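STULDALE – Pidix, maker of the Netex table-clearing arm, announced in September that the Netex has a fault, that the fault is now understood, and that the company would have preferred to announce something else.

During a bench run in Stuldale, the arm stopped responding to its stop command for 2 seconds and went on tidying. No one was hurt. Pidix has paused deliveries of all 149 units on order.
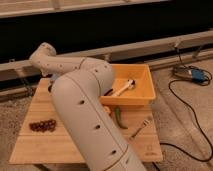 The Netex arm at its table in Stuldale, with the orange tray behind it.

"It was very committed to the job," said Nuno Seixas, head of safety at Pidix. "We would like it to be a little less committed when somebody tells it to quit."

Engineers went through 784 logged runs and found the same delay in 40 of them. Each time, the controller had put the stop command in line behind a grip check, where it waited its turn

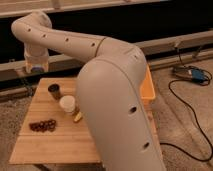
like any other polite message. A stop command should not be polite. The updated software sends it straight to the joint brakes, and the grip check can finish its paperwork later.

Van Rooij, the outside test house that first flagged the delay, will repeat the full set of runs before any unit ships. Its first report was one page long and contained the word "no" twice.

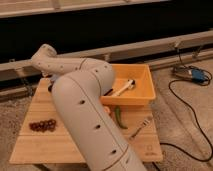
What owners should do

Customers with a trial unit should cut power at the wall switch and leave it off until the update arrives. Please do not reach past the arm to rescue the fork.

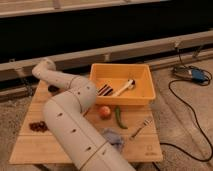 Contact

Trial customers can reach the Pidix safety desk through the number on their delivery slip. Nuno Seixas is available for interviews and has asked for short ones.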